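Compte rendu de la réunion de suivi – cellule à deux bras Brirkance
Janvier, atelier Plarkik, début à 9 h 15

Présentes et présents : Sânziana Neagu (responsable de la cellule), Ionuț Mihăilă (maintenance), Ecaterina Lazăr (programmation), Domnica Toma (sécurité).
Excusée : Domnica Stoica.
Secrétaire de séance : Ecaterina Lazăr.

1. Approbation du compte rendu précédent
Le texte est approuvé avec une correction : le câble de rechange a été commandé chez Liang et pas chez Idell.

2. État du bras droit
Ionuț a remplacé le faisceau du poignet après 2 243 heures de service. L'ancien faisceau était usé au passage du coude, à l'endroit où un collier était trop serré. Il propose de laisser désormais une boucle plus large avant chaque articulation et de couper les colliers à ras, car les bouts qui dépassent griffent la gaine. La proposition est acceptée. Le compteur d'entretien sera contrôlé toutes les 700 heures, au lieu de 900 comme le prévoit notre ancienne fiche.
Sânziana demande si le bruit dans le deuxième axe est encore présent. Ionuț répond que oui, faiblement, et seulement à vitesse réduite. Il va l'écouter encore une fois avec le bras sans outil. On ne démonte rien pour le moment.

3. Bras du fond
Les 4 vis principales de l'embase ont été resserrées au couple et marquées à la peinture. Domnica Toma souhaite que le marquage soit noté aussi dans le cahier de la cellule, avec les initiales de la personne. Ecaterina fait remarquer que la position d'origine n'a pas été reprise après le serrage. L'écart est petit, mais il se voit quand les deux bras se rejoignent au milieu du tapis. À reprendre avant les prochains essais.

4. Calibration des caméras
Ecaterina a refait la calibration deux fois et les résultats ne sont pas les mêmes. Elle pense que le support d'une caméra a bougé pendant le changement du faisceau. Il est décidé de bloquer ce support avec une deuxième vis et de ne plus poser la main dessus pendant les travaux.

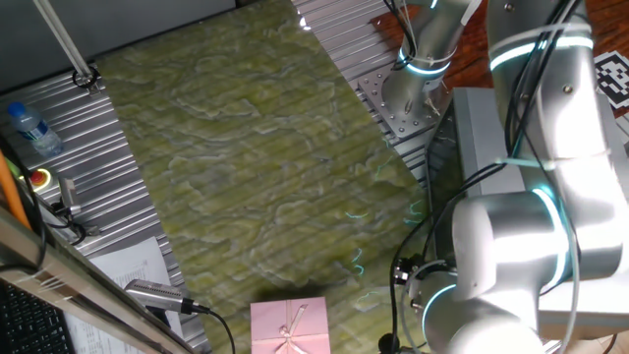
5. Rangement et règles autour de la cellule
Domnica Toma rappelle que la table doit être dégagée avant chaque mise en puissance. Les profilés rainurés ne sont pas une étagère : la bouteille d'eau couchée près du bouton d'arrêt d'urgence n'a pas sa place à cet endroit, et la feuille imprimée doit aller dans une pochette. L'accès au bouton rouge reste libre de tous les côtés. Pour les essais de manipulation, on garde la boîte cadeau rose avec son nœud et le tapis vert. Sânziana demande que le tapis soit fixé aux coins, parce qu'un tapis qui glisse fausse la reprise des positions.
Discussion courte sur les boissons dans l'atelier. Elles sont permises sur la table du couloir.

6. Divers
Idell n'a pas encore répondu pour le prix du deuxième faisceau. Ionuț relance par téléphone.
La fiche d'entretien existe en deux versions – on garde celle du classeur bleu, l'autre est à détruire.

Tâches
Ionuț Mihăilă : écoute du deuxième axe, relance Idell, vis du support de caméra.
Ecaterina Lazăr : reprise de l'origine du bras du fond, puis nouvelle calibration.
Domnica Toma : règle de rangement à afficher, cahier de la cellule.
Sânziana Neagu : fixation du tapis, mise à jour de la fiche.

Fin de la réunion à 10 h 20.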